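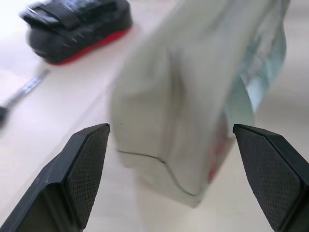 Can last year's rape honey still be sold if it has set rock hard in the bucket?
Set honey is perfectly good to sell, but you will need to warm it gently before you can get it into jars.

Storkden Beekeepers list
Sent: 2023-04-06
Re: Hard buckets in the honey room

> We have 12 buckets left over from last spring, all oilseed rape and
> all solid. I tried one on top of the boiler and got a runny layer at
> the edge and a lump in the middle. Is the warming cabinet at Storkden
> free for members to use, and what do people set it to? Also, do we
> still have to buy labels from Laskowska, as the smallest order I can
> find on their list is 4,000 and I don't want that many.

The cabinet is free to use and there is a sheet on the door to book it. It takes two buckets at a time, so please don't put yourself down for the whole of April in one go. Others have rape honey to shift before the new crop comes in.

For soft set I use 30 degrees and leave the bucket until a long spoon will go down to the bottom. It is slow. Turn the bucket halfway if you remember. You want it loose enough to stir and pour, with the fine grain still there, and then it will set again smooth in the jar. If you want it clear you have to go hotter. The Cullumora dial goes up to 52, and I wouldn't leave it there for any length of time, because the flavour goes and the colour darkens. Rape honey will set again anyway, so I don't think clear is worth the trouble.

Scrape any froth off the top before you warm it. If it smells of beer or the lid has lifted, keep it out of the jars. It can go for cooking at home but I wouldn't feed it back to the bees.

The boiler doesn't work well as all the heat comes from underneath. An old fridge with a light bulb in the bottom does better, with the bucket up on a couple of battens. 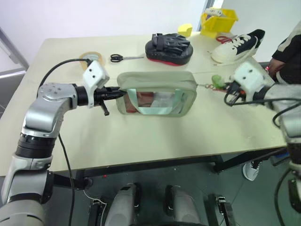 Pouch with a clear front panel and pale green trim.

On labels, you don't have to use Laskowska. We only shared an order with them because it came out cheaper for those selling at the market. Skinik will print a single sheet if you send them the artwork. Whoever prints them, check that the weight, your name and address, the lot number and the best before date are all on there before you pay.

Stirrer and settling tank are on the shelf behind the extractor. The tap on the tank drips a little, so stand a jar under it overnight. Please wash both in cold water first, then warm, and leave them upside down to drain.

Storkden equipment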